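Search questions and answers
Enter a keyword

Towels gone stiff and not soaking up water after moving to a hard water area

Asked in Laundry and Linen

We moved in July and since then all our towels have gone stiff. They were fine at the old house. They come off the line like cardboard and when you use them they push the water about on your skin and don't take it up. The bath sheets are the worst. The flannels are not so bad but they have started to smell a bit sour after one use.

I am using the same powder as before, same amount, 40 degree wash, and a capful of softener every time. I put more softener in when they first went hard and it seemed to help for a wash or so and then they were worse. The machine came with the house. It is a Devance front loader and I do not know how old it is. The drawer was black when I first pulled it out and I have cleaned that.

The water people's website says our water is very hard. I have been told to use vinegar, and I have been told never to use vinegar as it ruins the seals. I have also been told to buy all new towels, which I don't want to do as there are 20 of them counting the children's. Is there a way to get them back? And do I need to treat the waffle ones differently from the ordinary looped ones?

3 answers

Answer 1

Stop using softener. It coats the fibres. Mine were the same and I just stopped and they came right.

Answer 2, marked as helpful by the person who asked
Posted by Myrtle Ambrose, 14 September 2019

You have two things going on and they need dealing with separately. One is softener built up on the cotton, which is what stops it taking up water. The other is limescale and leftover powder, which is what makes it stiff. Hard water uses up a good part of your powder before it gets to the dirt, so the amount you used at the old house is now too little. The sour smell is from washing too cool with too little powder.

I worked in the linen room of a small hotel for years, also on very hard water, and we stripped the towels twice a year. At home I do it like this.

First run the machine empty at the hottest setting with a cup of soda crystals in the drum. Do this before you touch the towels. If the drawer was black then the pipe behind it will be as well, and it will take more than one go.

Then wash the towels at 60, no softener, half a load at a time. Use the very hard water amount printed on the powder box and add half a cup of soda crystals to the drum. Check the care label first, particularly on coloured ones. Use powder for this and leave liquid for other things. When it finishes put them straight through again at 60 with nothing in at all. If you look through the door part way through that second wash and see suds, there was still product in them, and they want a third wash.

Shake each one hard before you hang it, holding it by the short edge. It lifts the loops. If you have a tumble dryer give them ten minutes in it and then put them on the line, or the other way round, it doesn't matter much. Drying flat on a radiator is what makes the cardboard.

Waffle is a different thing to terry. It has no loops to lift, so it will never fluff up and you should not expect it to. It is meant to go a bit crinkled. It does shrink more, and mostly in the first few hot washes, so if the children's things are waffle and they only just fit, keep those at 40 and do the soda crystals at that. It takes longer but you will get there. Pull waffle back into shape while it is damp. Lay it on a table and take hold of the top edge with both hands and work along it, easing it out a little at a time, then do the hood if it has one. Don't iron it, it goes flat and shiny and the squares disappear.

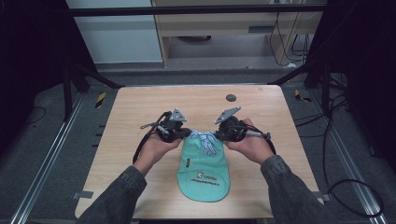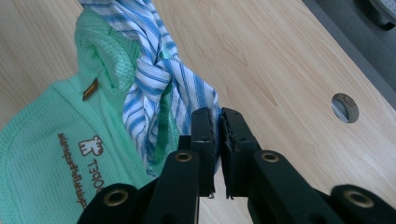
The green one on the table. The second shows the waffle squares close up, with the hood part towards the top.

On vinegar, a small amount in the softener drawer now and then has never harmed any machine I have had, but I would not do it every wash, and never with bleach in the same load. Soda crystals do more for you. Don't put both in together as they cancel each other out.

Wash a towel on its own afterwards in a bowl of plain warm water if you want to test it. If the water stays clear you have finished. If it goes cloudy go round again.

Do a few first and see how you get on before you do the lot.

Comment from the person who asked: Did four of the bath sheets like this and there were suds right up the glass on the plain wash. Third wash was clear. They are a lot better. Still a bit rough at the hems. Will do the waffle ones at 40 as you say.

Reply from Myrtle Ambrose: The hems are always last. They are a double thickness and hold on to it. Another couple of ordinary washes should do it.

Answer 3

Is your house on a softener unit? Some of the houses round here had a Caltine fitted under the sink by the builder in 2000 or so and people move in and don't know it needs salt. If there is a box with a lid under your sink or in the garage have a look inside. Ours was bone dry when we moved in. We filled it up and the kettle stopped furring.

If you haven't got one I wouldn't bother getting one just for towels. My sister has a Mäkelä one, and she says it is good but it takes up the whole cupboard and she is always lugging bags of salt in from the car.

Also some new towels never work properly. We had a set of Turkadau ones that shed fluff over everything and we gave them to the dog.

Contact us | Copyright the site and its contributors | Back to top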